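Filludbridge workshop news, October
Gripper comparison: thin and flat objects
By Koen Aerts

In the last issue Léonie Chevalier asked which of our fingertips we should order for the new cells at Hundthorpe. I promised to answer with measurements and not with opinions, so since then we have been busy with one of the most unpleasant objects for a parallel gripper: a flat disc on a smooth table. A cube forgives you an error of a few millimetres in height. A disc forgives very little. If the fingers stop too high they close over it, and if they go too low they press on the table and the arm goes into a protective stop.

We chose poker chips. They are cheap, they are all the same size, and the number on the face makes it easy to see afterwards in the recordings if the chip has turned. The table is white, which is good for the contrast but less good for the shadows, and I will return to this point. 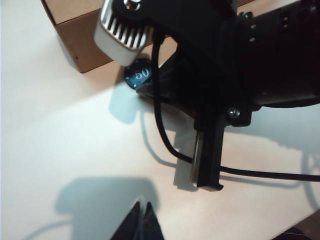 Wrist camera view, with the chip marked 50 partly under the black arm.

Three sets of fingertips were compared. The first is the standard set delivered with the gripper. The second is the narrow pointed set from Plirnlow, which Yannick Hamel has wanted to try for a long time. The third we printed ourselves in a softer material, with a small step at the end to go under an edge. All of them ran with the same controller and the same closing force, and for each set we made 1000 attempts. With the repeats after a cable fault and the tests of approach angle, the log now contains 3934 attempts. Jamshid Ranjbar has put all of them in one table on the shared drive, with a column for the reason of each failure. Please read his notes before you make your own graphs, as a "miss" and a "slip" are not the same thing in his table.

The pointed tips were the best on single chips lying flat. They were also the most sensitive to a bad height calibration, and one pair was bent on the second morning. Our printed set was slower but more patient, if I can say it so. It still picked up chips when the table height was wrong by a small amount, and the tips cost us almost nothing to replace. The standard set was the worst with the chips, but I would not throw it away, it remains the best choice for boxes.

Now the shadows.
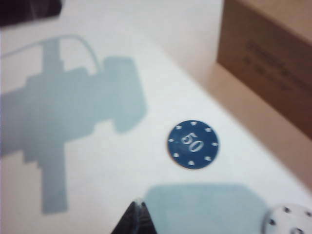 With the lamp above the table, the arm throws a large soft shadow which moves together with it, and the first version of our detector did not like this at all. It was trained on pictures with flat light. When the edge of a shadow came near to a chip, the estimated centre moved to one side, and the fingers followed. Busisiwe Jacobs solved the greater part of it by fixing the exposure of the wrist camera and by training again with recordings from this table. We also tried the Xaba controller with its own vision module for one afternoon, but we had no time to tune it, so I prefer to give no result for it yet.

For Hundthorpe my advice is to order 8 pairs of the pointed tips and to print the soft ones here as a reserve. Léonie needs the final list by Friday. If somebody has a strong reason against the pointed tips, please write to her directly and put me in copy.

Next we will repeat the work with chips that touch each other, and after this with stacks. Yannick is preparing the new approach angles. The bench is free for other teams every day until ten in the morning, but please do not change the height of the camera bracket.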